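Rana: a returns and checkout survey for small online shops
README, last touched 10/28/24

Rana is a table of survey answers from people who bought something from a small online store and then had feelings about it. Trevia ran the survey in May. Clutuvbridge cleaned the results, which mostly meant deciding what to do with shoppers who gave their age as 800.

What you get
576 completed responses went in and 545 came out. The missing ones were duplicates, blank forms, and one person who pasted a lasagna recipe into every text box. The recipe is not included, so please stop writing to ask.

Each row is one shopper. There are 32 columns, covering the kind of store, the device used, checkout ratings, delivery, returns, and a free-text field called "anything_else" that should be read with a cup of tea nearby.

Known problems
Ratings run from one to five, except in the returns block, where they run from zero to four. We noticed this after the survey closed. Add one before you compare anything.

"device" was typed by hand. "Phone", "my phone" and "fone" are all in there. The column "device_clean" is our best guess – use it if you trust us.

People who shopped for computer parts answered at greater length than everybody else, and they pull the average word count up with them. Filter on "store_type" if that bothers you.

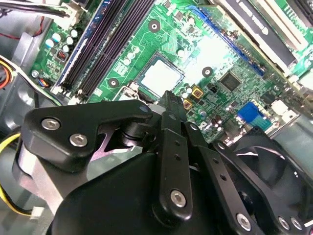
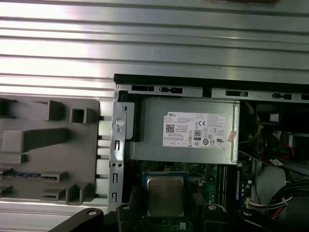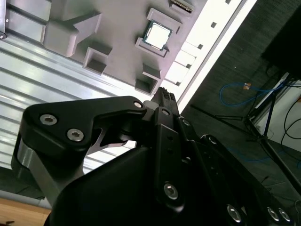
Gift purchases are flagged, but only when the shopper remembered to tick the box. Expect some baffling reviews of baby socks from people who never wore them.

Loading it
The file is plain CSV, UTF-8, comma separated. Quotes inside free text are doubled. Spreadsheet programs will try to turn the order codes into dates, so import that column as text.

Use and contact
Free for any use with a credit to Trevia. Corrections go to the Zidorham mailing list, where replies are slow but do arrive. Please give the row number.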